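Stemport Shared Workshop – Member Forum
Build Log: Onen humanoid, standing trials beside the cabinet 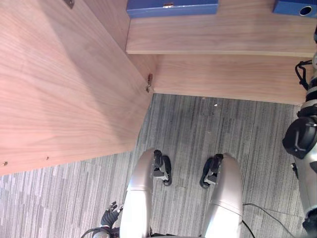 Reply 1 – plotberg_bench
Members are advised that the Onen build has reached the standing stage. Both feet are on the carpet. The knee gain is set to 400, and the controller log for this session is number 1287.

Reply 2 – gearlash
I must object to the choice of surface. Striped carpet gives poor footing under rubber soles, and the cabinet is too near the left hand.

Reply 3 – plotberg_bench
The objection is noted. The arms will remain limited to 300 until the Bilyk wrist firmware is approved.

Reply 4 – quietservo
I do not share the concern about carpet. Our own unit has stood on one since September. The black cable on the floor by the right leg is the greater hazard – kindly route it overhead.

Reply 5 – gearlash
Agreed as to the cable. My position on the carpet is unchanged.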